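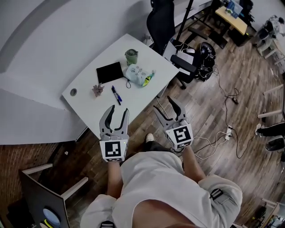
Home | News | Products | Press | Contact

November 2020
By Ositz Press Desk

Ositz opens desk-tidy service in Landlow

LANDLOW - Ositz, the home office people from Stutgate, now takes bookings for its desk-tidy visits. White desk, mesh chair, markers, cups, bags, power strip on the floorboards. All of it sorted in one visit. Cables last, always.

Visits run up to 3 hours. 200 slots before the holidays, evenings included. Storage trays come from Dimaculangan and are orderd separately.

Backpacks and laptops get a spot off the floor. Grommet hole in the desk? Cords go thru it. Bookings open now, Landlow and Stutgate only.

Press contact: Ositz, Stutgate, ext. 2243 | Copyright Ositz | Back to top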